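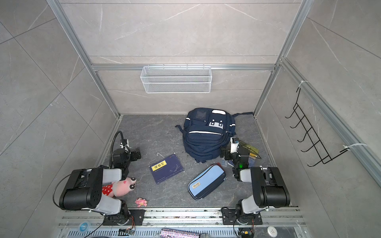
School Bags and Packing: Frequently Asked Questions

Bunley After-School, Plindasmont branch
Updated 12 December 2023

These are the questions families send us most often about backpacks, books, pencil cases and what goes where. If yours isn't answered, write to the front desk or stop by room 212 at pickup time.

What does my child need to bring every day?

A backpack, the reading book they are working on, a pencil case and a water bottle. Homework goes in if there is any. Children in the language groups also bring the book for that group, even on days when they think they won't use it. The groups sometimes swap days on short notice.

What size should the backpack be?

Big enough to take a large workbook flat without bending the corners. For most children up to fourth grade a medium bag is plenty. A bag that is too large gets filled, and then the child has to carry it. If you are buying new, take the workbook to the store and try it.

Do you require a certain brand or color?

No. Any color is fine. Dark bags are common here, and they look alike when they are lined up, so put a name on yours. Reflective trim is a good idea for anyone walking home in winter.

How heavy is too heavy?

We don't weigh bags. Have your child put it on and walk up a flight of stairs. If they lean forward to do it, take something out. The usual culprits are library books that were finished weeks ago and a second water bottle.

What order should things go in?

Take everything out first. Lay the bag down and set the items next to it so you can see all of them. Then:

Books go in first, largest against the back panel, spine down.
Folders and loose papers go in next, in front of the books.
The pencil case goes on top or in the front pocket, depending on how thick it is.
The lunch box, if there is one, stands upright in front of everything.
The water bottle goes in a side pocket, never in the main compartment.

We teach the younger groups this order in the first week and repeat it in March, when things have usually slipped. Sumathi Nair runs both sessions. Parents can sit in on the March one.

Why take everything out? It's only one book.

You find the other things that way. Permission slips, banana peels, one glove. A full emptying takes a few minutes and once a week is enough.

Which side of the bag goes against the back, and does it matter?
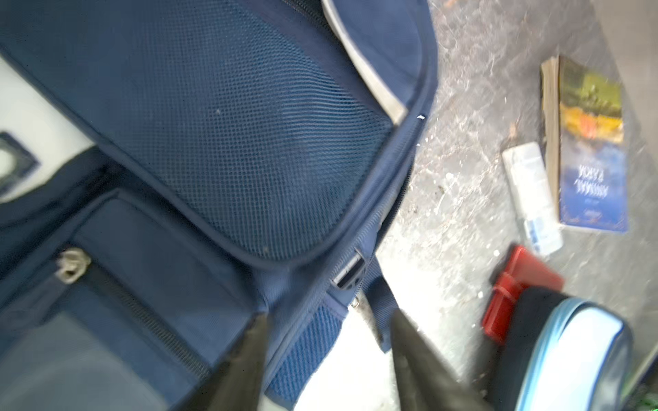

Padding is there to keep book corners from pressing into the child, so the hardest and heaviest things should sit right behind it. Some children pack from the front pocket backward and end up with the weight hanging away from them. On a bag like the navy one here, the padded panel covered in fine mesh is easy to find with your hand, and that is how we teach it: feel for the padding, then slide the biggest book down behind it. The netting pocket on the side stays free while you do this. Fill it last, with the bag standing up.

My child says the straps hurt. What should we check?

First check that both straps are the same length. They often aren't, and the short one takes the load. Next check for a twist near the bottom where the strap meets the bag. Then tighten both until the bag sits flat against the back and the bottom of it is at the waist, not below. If it still hurts, the bag may be the wrong size. Bring it in and Teodoro Lagman at the front desk will look at the fit with you.

What do I do about straps that drag and get stepped on?

When the bag is lying down, fold the shoulder straps under it or across the back panel. When it's on a hook, let them hang behind. Straps spread out across the floor on both sides are what people trip on in our hallway, and a strap that is stepped on every day will eventually tear at the seam.

What belongs in the pencil case?

Two pencils, an eraser, a sharpener with a lid, a short ruler, a glue stick and a small set of colored pencils. Scissors are kept here and don't need to travel. Please leave out white-out, permanent markers and anything with glitter in it.

Soft or hard pencil case?

Soft. A hard case takes up the same room whether it is full or not and it rattles. A soft pouch with one long zipper fits into gaps. The exception is for children who keep a compass or set square for math, and those families usually figure out their own arrangement.

Does everything really need a name on it?

Yes. The backpack, the pencil case, the bottle and every book. A cloth or plastic name tag on the pencil case is better than writing on the fabric, which rubs off by the second month or so. Put it near one end where it doesn't catch in the zipper. For books, write inside the front cover in pencil if the book has to be handed back, in pen if it's yours.

Please use the last name too. We have several children who share a first name.

How should we look after the books?

Keep them dry and keep them closed. Most of the damage we see on paperbacks is on the corners and the lower edge, and it comes from dropping the book in on top of other things instead of sliding it in. A clear cover helps. Wrapping paper works too and costs nothing, but then the title is hidden, and children pick up the wrong one. If you wrap, write the title on the spine and on the front.

My child is in the Chinese group. Are those books handled differently?

They are packed the same way. The only difference is the label. Kaisu Kettunen asks parents who don't read Chinese to put a small sticker on the back of each book with the English name of the course and the level, so that you and your child mean the same book when you are packing at home. Put it on the back. She doesn't want the title covered.

Can textbooks stay at the center overnight?

Group workbooks can. Reading books go home. We have shelf space for one workbook per child and there is a row for each group, 4 rows in all. Anything left on the floor or the tables at closing goes into the lost and found.

Where do bags go during the afternoon?

On the hooks by the door if there is a free one, otherwise upright along the wall under the hooks with the straps tucked in. Bags don't go under desks. Children keep the pencil case and the book they need with them and leave the rest.

What goes in the wire baskets?

Small things that have been taken out of bags and aren't in use: gloves, hats, lunch boxes, keys on a cord. Baskets are emptied every evening. Please don't use them for books. The mesh marks the covers.

Can I use hooks and baskets like that at home?

Many families do. One hook for the bag at the child's shoulder height and one open basket above or next to it will cover most of what comes through the door. If you are hanging the hooks on a rail, cable ties will hold a light rack, but check them now and then and don't hang a full backpack from them unless you are sure of the rail. A rack screwed to the wall is better for heavy bags. Leave some space under the hooks — a full bag hangs lower than you expect.

The zipper is stuck. Can you fix it?

Sometimes. Look for fabric caught behind the slider first and ease it back the way it came. Don't pull harder. If the zipper is stiff along its whole length, rub a pencil over the teeth and work the slider up and down. If the pull has broken off, a small key ring through the slider works fine and is easier for cold fingers. Joonas Seppälä has a repair box and will do simple ones while you wait. He can't replace a whole zipper.

How do I wash a backpack?

Empty it, shake it out over the bathtub and turn the pockets out as far as they go. Wipe the inside with a damp cloth and a little dish soap. Scrub the straps and the padded back with a soft brush, and rinse with a clean cloth. Most bags shouldn't go in the machine; check the label inside. Hang it upside down with every zipper open. Mesh padding holds water longer than it looks, so start early in the weekend.

We don't have a bag. Can we borrow one?

Yes. We keep 60 loaner backpacks for the year and a smaller number of pencil cases. They come from the Tikkanen stationery shop on Forden Street, which gives us last season's stock at cost. There is no deposit. We ask that they come back in June with the pockets empty. Ask at the desk and you'll have one the same day if any are left.

Do you take used bags?

If the zippers work and the straps are sound, yes. Wash it first, please. We can't take bags with a school crest or a name printed on the outside.

What happens to lost items?

They go into the lost and found in room 212 and stay there for a month. Named items get a phone call. Unnamed ones don't, and at the end of the month they are added to the loaners or given away.

My child packs the bag and then I repack it. Should I stop?

From second grade on we'd like the child to do it alone, the night before. Stand nearby for the first couple of weeks and read the list out loud if that helps. Something will be forgotten. We have spare pencils.

Is there a printed packing list?

Yes, one page, at the desk. It is also available in Spanish, Turkish and Finnish. Perihan Değirmenci keeps the translations up to date; send corrections to her.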